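The bus from Prestmont let her off at the feed store in Tully at a quarter to four, and she walked the rest. It was August and the road was soft at the edges. She had the key in an envelope with the number 1049 written on it in her aunt's hand.

The house was smaller than she remembered. Her aunt had lived in it for 526 months, by her own reckoning, and had told everyone so in letters. She counted months the way other people counted grandchildren.

The gate stuck. She lifted it and it came free, as it always had.

Inside, the clock had stopped at seven. There was a bill from the Groltwood water office on the mat and a card from the man who wanted to buy the orchard. He had offered 1000 more than last time. She put the card in her pocket and opened the back door to let some air through.

The trees had not been pruned in years. Fruit lay in the grass and the wasps were at it. She picked one apple off a low branch and ate it standing up — it was sour, and she finished it anyway.

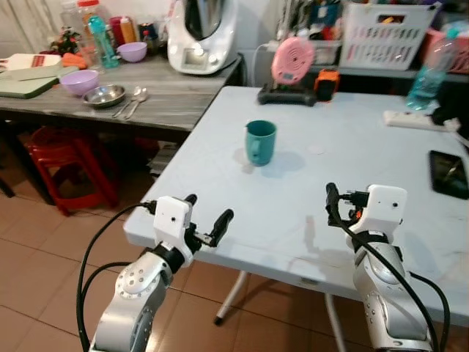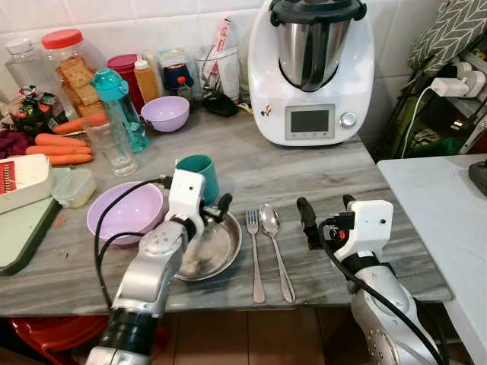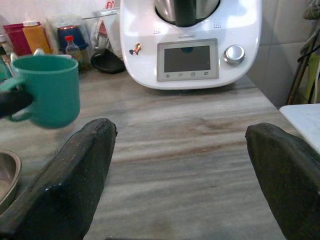 When the light started to go she sat on the back step and read the card again. The man had good handwriting. She thought about the last bus, which left at twenty past eight, and about the bed upstairs, which had no sheets on it.

A truck went by toward Anolo with its lights on. She waited until she couldn't hear it. Then she went in and wound the clock.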